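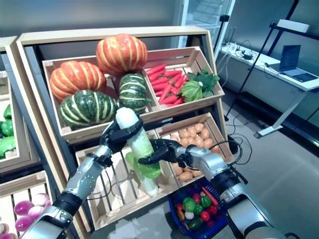
Sihan Meng asks whether napa cabbage can be kept through the winter in an unheated garage, and what to do about the outer leaves going brown at the ribs.

Details from the asker: garage stays between 33 and 40 F from December on. Variety is Arasura, seed from Zalewska. Last year the heads were wrapped in newspaper and laid flat in a plastic tote with the lid on. Half were slimy at the base by week 5.

3 answers

Flarnora
The lid is the problem. Napa wants high humidity, but a sealed tote lets water condense and run down to the bottom layer, and rot starts at the cut stem. Stand the heads upright, root end down, one layer deep. Leave the loose outer leaves on at harvest and strip them when you use the head. Check every ten days and pull anything soft. At 33 to 36 F you can expect two to three months from a dense, late-sown head. Early heads don't keep well whatever you do.

Brown flecks on the ribs are a separate matter. If they are small and dark like ground pepper, that is a physiological disorder and safe to eat. It gets worse with heavy nitrogen, so cut back on the side dressing after August.

Also keep apples and pears out of the garage. Ethylene yellows the leaves and makes them drop off the stem.

549
just make kimchi

Finora
Agree with the first answer on the lid, with one change - I cut the heads with two inches of root attached and set them in damp sand. Less wilting. Squash should go somewhere else entirely, it wants 50 to 55 F and dry air, and it will pit if you store it next to the cabbage. Newspaper is fine as long as you replace it when it gets damp.

Was this helpful? Yes 5 No 0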